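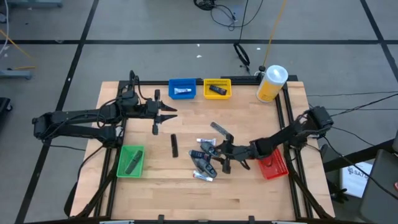 Jembridge Toy and Game Library – your questions

How many things can I borrow?
Up to 3 at a time, and puzzles count as one each no matter how many pieces they have (our biggest has 200, so clear the dining table!).

How long can I keep them?
A fortnight is usual – if the kids have fallen in love with something, give us a ring and we'll happily renew it.

We've lost a piece. Are we in trouble?
Not at all, love. Pop a note in the bag and we'll keep an eye out for a spare.

When are you open?
Thursday from 11 am, all through the school term.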